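The Vastcombe bench build, in pictures

So we've finally got the arm working on a whole computer! Regular readers will know that Kalliopi Chrysikopoulos and I have been at this since May in the shared workshop at Vastcombe, trying to teach a robot arm to help with the fiddly end of PC repair. The project is called Adon (the name was on a mug, sorry, no better story than that) and the code behind it is Atine, which is now up to 1,864 lines, most of them mine and quite a few of them ugly.

Two views come from the little camera down by the gripper and the other two from the side of the bench. I like the gripper ones best – you get a feel for what a mess of wires it has to deal with.
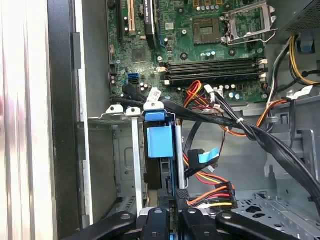

Fingers at the bottom, cables everywhere else. The socket is open and empty.

Desktop towers are great for this kind of thing. They're easy to get hold of, and there's loads inside to reach for. The blue plastic bits are a gift too, as Atine picks out bright blue much more easily than black on black (black cables over a black slot are still beating us).

We spent a silly amount of time on where the case should sit. An inch too far back and the arm folds up on itself and sulks. 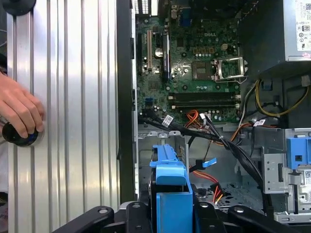 Efthymia Fragkou

A hand on the knob at the left there, and the DELL lettering on the board. I've started using printed lettering like that to check whether the camera is in focus before a run, and it beats squinting at screws. Kalliopi wants to swap the lens. I want to leave it alone until I've sorted the 1,098 stills already on my laptop.

On to the fixture, which I'm a bit proud of. It's 3D-printed, and the pocket for the chip took eight tries to get right. Too tight, too loose, too tight again...

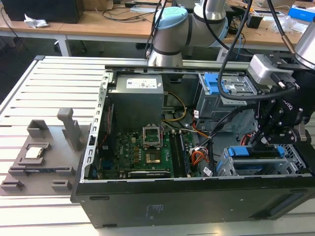
CPU parked in its pocket on the left, gripper reaching into the case on the right.

Konstantinidis, our parts shop down the road, let us have a box of old memory sticks for next to nothing, so RAM is the next job. I'm nervous about the latches! They're tiny, and you need a fair bit of push.

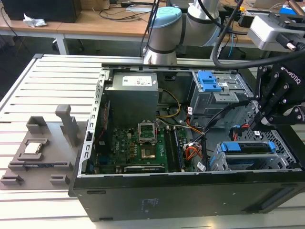 The Robotiq gripper over the drive cages, with the chip in the tray.

More in a couple of weeks, once I've tidied up the reach code. If you have tips for keeping loose cables out of a camera's view, please send them my way.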